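Drotdale Trosley with the Fetcombe produce pack: review
24 comments | 8 shares

The grapes were fine. I'll say that first, as several of you wrote to ask about the grapes after I mentioned this review was coming, and I don't want anyone reading to the end in suspense. I was the one who got pinched.

The Trosley is Drotdale's two-legged, two-armed general helper, and the Fetcombe pack is the add-on that teaches it to shift fruit between crates, display stands and a cart. You get the software, a pair of five-fingered hands, a spare gripper that can go on the left arm in place of the hand, and a tablet to run the lot. I had it from April, in a mock greengrocer's corner that Kimie Sugiyama let me set up with pine crates, a tiered stand and more artificial flowers than I would have chosen. The idea was to see whether it could restock a shelf without supervision. The answer depends a good deal on how you feel about your fingers.

Out of the box it is a polite machine. It walks up to the stand, has a bit of a think, and picks up a bunch by the stem, the way your grandmother told you to. The carrying is slow and nicely judged. Strawberries it leaves alone unless you ask for them by the crate, and fair enough. Setup took me most of an afternoon, a fair slice of which went on persuading the tablet that I lived in the southern hemisphere and wanted the clock to agree.

The trouble is in what it does when you tell it to stop. There are two ways. The red button on the back cuts the drive to the arms, and I have no complaint about it. The other is Pause, on the tablet, and the manual encourages you to use it for "minor adjustments to goods or display". So I did. A bunch had slid down behind another one, the hand was open above the crate, I pressed Pause, the tablet went amber, and I put my hand in to straighten things up.

While my hand was in there the tablet dropped off the wi-fi and came back on. On reconnecting, it cleared the amber by itself and sent through whatever instruction had been sitting in the queue. In this case the instruction was "close hand". It closed. It was a firm, businesslike grip, of the sort you get from a man who wants to sell you a boat. I had a bruise across two knuckles, and I said a word Kimie claims not to have heard before.

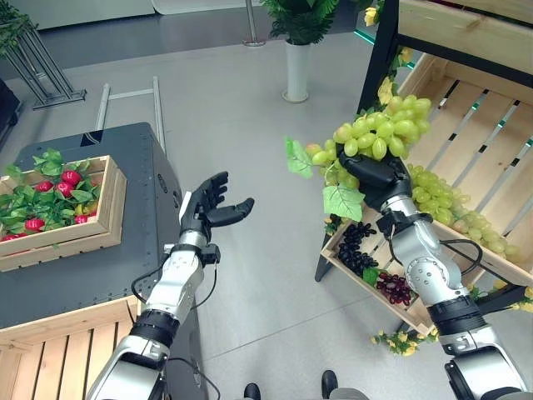
Kazue Sakai wrote in after my first short post on this to say hers does the same thing, only on the walk command: paused beside the stand, tablet asleep, tablet awake, and off it went across the shop with a bunch still in its hand. She has since taped a card over the Pause button that says NO. She'd like to know why a dropped connection counts as permission to carry on, and so would I.

I set about making it happen on purpose, using a rubber glove stuffed with rice as my stand-in. The glove deserves a co-author's credit. With the tablet left on good wi-fi, Pause held every time I tried it. With the wi-fi switched off and on again during a pause, the queued command went through most times, usually within three seconds of the tablet reconnecting. No chime, no voice, no light on the arm. The only warning is the amber bar going green on a screen which, if you're the one fixing the grapes, is behind you.

Then there's the gripper. I swapped it onto the left arm hoping that a simpler tool might mean a simpler life. The swap itself is good: one collar, one plug, and a cable that wants to be routed with a bit of slack so it doesn't snag when the wrist turns. But the pack keeps a separate profile for each end tool, and after a reconnect it went back to the profile for the hand. So now I had a gripper being told to behave like a set of fingers. It closed harder than it should have, and it had an optimistic idea of where its own tips were. The rice glove lost a seam. I'd been using it next to the fruit on the understanding that it was the tougher of the two. 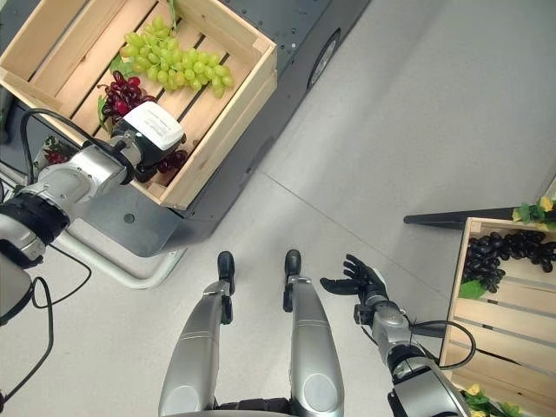 Gripper on the left arm, down in the corner of the crate. Five-fingered hand on the right.

I rang Drotdale. I'll give them this, a person picked up. Aranka Bognár listened to the whole story, glove included, asked for the log, and rang back the next morning to confirm that Pause lives on the tablet and nowhere else. The robot itself has no notion of being paused. It has simply not been told anything lately. That's a sentence I've thought about a lot, mostly while standing out of reach.

The log, when I got to read my own copy, ran to 577 lines for the one afternoon and recorded the pinch as "grasp successful".

Until there's a fix, her advice was to use the red button any time a hand goes anywhere near the arms, and to wait until the tablet shows the drives off before reaching in. That works, with two annoyances. The first is that the arms sag a little when the drives go, so if it's holding something over a crate, that something is going to end up in the crate. The second is the restart, which means walking the robot back to a known spot and letting it look at everything again. It's thorough. It will look at the cart, the stand, the cart again, both crates, and then the cart. I made tea during one of these and had time to drink it.
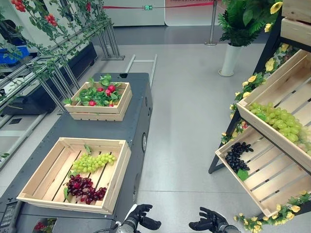 Gervásio Vieira, who lent me his stopwatch and a second opinion, put the restart at around eight minutes. If you stop it properly every time a bunch needs straightening, you'll get through a morning's restocking by mid-afternoon, by which point the customers have straightened the grapes for you. And this is what bothers me more than the knuckles. The safe method is slow and the handy one bites, and on a busy day I know which of the two a tired person is going to press. I know because I pressed it again in the second week, caught myself with my hand halfway in, and stood there feeling like a goose.

A few smaller matters while I have the floor. The tablet's stand is rubbish. The feet leave faint scuffs on pale flooring, which come up with a damp cloth. The battery does what the box says. The manual has a good drawing of the collar and a poor one of everything else, and its safety section is printed after the index, where I suppose it's meant to be a reward.

Would I buy one? The robot, possibly. The legs are steady, the hands are better than I expected at this price, and it treats fruit more kindly than my local supermarket does. The Fetcombe pack, no, not until Pause is moved onto the robot and a lost connection leaves it paused. Aranka says an update is being tested and wouldn't be drawn on a month. If you already own the pack, turn off automatic reconnect (Settings, Network, then scroll a long way down), put the tablet where the person doing the reaching can see it, and use the red button regardless.

The tool profile can be locked too, under Attachments, though it unlocks itself after a full restart, so check it each morning before the first pick.

I've bought a new glove.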